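The little round table problem

I've been meaning to write about tables for ages, and after the notes you all sent in April I really have no excuse. So many of you are hunting for a small one! Something for the corner of the Langat studio, something for a rented room, something to put a cup down on that doesn't swallow all the floor.

My own vote goes to round and white. I spent far too long with square ones (I had a bruise on my hip to prove it) and a round top is just kinder when people keep squeezing past. I looked at three before settling. The Nurklow was lovely but came to 495 with delivery, and I couldn't get my head around that for a side table. The Irnine was cheaper and wobbled if you so much as set a book on it. I also measured everything twice, and 64 centimeters across was as wide as I wanted to go.

White does show marks – I won't pretend otherwise. Tea rings, pencil, that gray smudge you get from newspapers. I wipe mine down with warm water and a drop of dish soap, then go over it with a dry cloth, and I do the rim while I'm there.

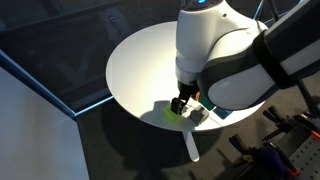
The other thing I'd say is look at your floor before you buy. A white table on dark gray carpet stands out beautifully, and you can see the feet too, so you're less likely to trip on one. On pale boards I find the same table sort of disappears, and you may want a bit of color under it. A rug from the Clutero sale would do nicely – they have small ones for up to 18 dollars, and I've already got my eye on the green.

Keep sending me your corners, please, even the messy ones!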